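Teleoperación en simulación: la pinza llega girada a la caja al grabar demostraciones
Foro de ayuda > Manipulación > Aprendizaje por demostración
Publicado el 2/2/24

jaris_norte
Estoy grabando demostraciones por control remoto en simulación para una tarea de aproximación y agarre de una caja pequeña. Uso Treden como puente entre el mando y el brazo. La posición se sigue bien, pero la orientación de la muñeca no: muevo el mando recto hacia la caja y la pinza llega girada respecto a sus caras. Llevo 50 episodios y en casi todos corrijo a mano en el último tramo.

La plataforma está en diagonal respecto a la vista cenital que uso para teleoperar, y la caja también está orientada en diagonal. Los dos pilares negros quedan fuera de la zona de trabajo, no creo que influyan.

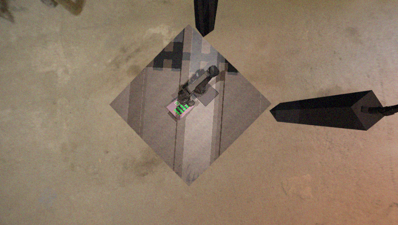 El mando publica a 90 Hz y el controlador consume a 25 Hz. No sé si el problema es de frecuencias o de marcos de referencia. ¿Alguien lo ha resuelto sin regrabar todo?

ellery_sim
Marcos de referencia. Si el error fuera de frecuencia verías retraso o saltos, no un giro constante. Lo más probable es que el mando envíe los incrementos en el marco de la cámara y que el controlador los interprete en el de la base. Comprueba lo siguiente:

Deja el mando quieto y lee la orientación del efector en ambos marcos. Si la diferencia es fija, aplica esa rotación una sola vez, antes del integrador – nunca después, o se acumula.

Con lo grabado, depende de qué guardaste. Si tienes posiciones articulares, puedes recalcular las acciones por cinemática directa y conservar los episodios. Si solo guardaste los comandos del mando, yo regrabaría. Y recorta las correcciones finales: la política aprende también el titubeo.

zotonitz
A mí me pasaba algo parecido y lo arreglé bajando la sensibilidad del mando. Prueba.

tres_ejes
Lo de la sensibilidad disimula el error, no lo quita. De acuerdo con ellery_sim, con un matiz: si cambias la cámara entre episodios, guarda su pose en cada uno. En septiembre tuve que descartar un lote entero por no hacerlo.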